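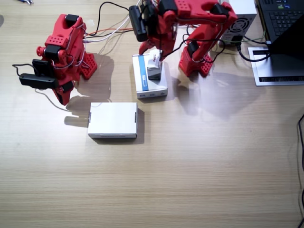
Wednesday, after lunch

Sorting small boxed parts on the long table again. Lăcrămioara wants the packing bench clear before the Kitik order goes out in March, so everything without a label has to be boxed or binned this week.

Two white cartons in use. Small items go in singly, heaviest at the bottom, with a bit of tissue between layers. Tried it first without tissue and the corners rubbed, so went back and redid those.

Bag of 400 M3 washers weighed and put away on the left shelf. The Drekent spares are still mixed up with older stock. Baldur thinks the older ones have a slightly thicker flange but I couldn't find a difference with the calipers. Left them together in a tray marked ASK RALUCA.

Stock sheet says 98 connectors, code 1795. I make it two short. Checked under the shelf and in the sweepings, no luck. Changed the sheet in pencil for now.

Table top could do with oiling, the grain is starting to feel rough near the window end. Lucian has the oil.

To do:
Print new labels, larger type
Ask Olteanu for more small cartons, same size as last time
Tissue nearly finished
Move the connector drawer up one, it sticks where it is

Stopped at ten to five.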